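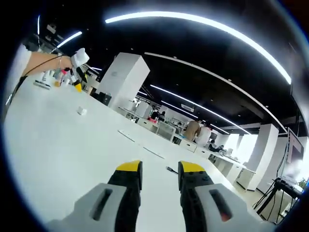

Re: [turcotte-dev] Gripper width drops out when the fingers are over a white table

From: Ravinder Kowalchuk
To: turcotte-dev

On the width dropouts, replying to the Stindness report from this morning:

> We are running Turcotte from the current main branch with the hand-held
> grippers, two per operator. Over a plain white table the width channel
> goes to NaN for up to 30 frames at a time and then comes back. Over
> anything darker it is fine. The log shows:
>
> width: 2 candidates, 1 rejected (luma)
> width: no pair, holding last
>
> We tried raising tip_min_area from 400 to 1877. No change. Is the tip
> detector supposed to work on overexposed tables? The pose track is clean
> the whole time, so I doubt it is a sync problem.

It is supposed to, and it doesn't. The pose track is computed in a separate process and says nothing about the tips either way.

The detector thresholds on hue first, then discards any blob whose mean luma is within 21 counts of the local background. The luma test was added to suppress reflections from ceiling lights. Yellow is a bright color. Once auto exposure settles on a large white surface, the tips end up close enough to the table in luma that one of them fails the test, and a single tip is not enough to compute a width. tip_min_area has no effect at that stage, as the area filter runs after the luma filter. Please put it back to 400.

Fix is on branch luma-gate. Changes:

1. The luma test is replaced by a chroma distance test against the same background ring.

2. The background ring is now sampled after undistortion. Before, on a fisheye image, the ring near the bottom of the circle picked up pixels from the black surround and biased the mean.

3. "holding last" is now limited to five frames. After that the channel reports invalid and the planner side has to deal with it. Misside already does. Prestik does not, and will treat an invalid width as fully open, so do not update Prestik replay nodes until I have patched the reader.

There is a second problem that nobody has reported but which will show up in the same recordings. With two grippers in use, each camera can see the other one's fingers.

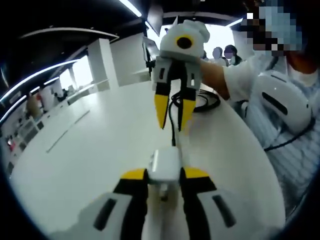

The hue threshold has no way to tell its own tips from those. In main the pair selection takes the two largest blobs, which is correct most of the time because the camera's own fingers are nearer. It stops being correct when one of its own tips has been rejected by the luma test. The selection then pairs the remaining tip with a tip on the other gripper and returns a width that is finite, smooth and wrong. Those samples are worse than the NaNs, and no filter downstream will catch them.

On the branch, candidates are restricted to a mask derived from the finger travel in the calibration file. Anything outside the mask is dropped before pairing. If the calibration file has no travel section the mask falls back to the lower half of the image circle and a warning is logged once per session. Rerun the open/close calibration if you see the warning.

To recheck existing recordings:

 turcotte width --recompute --mask travel session_dir

It writes a new channel, width_v2, next to the old one and leaves the old one alone. I would like to see the difference between the two channels for a session with both grippers working close together over the table. Plots are enough, I don't need the video.

Not covered: gloves or objects in a similar yellow that enter the travel mask. The chroma test will accept them. I have no plan for this before the March tag.

Review comments on the branch, please, not in this thread.

Ravinder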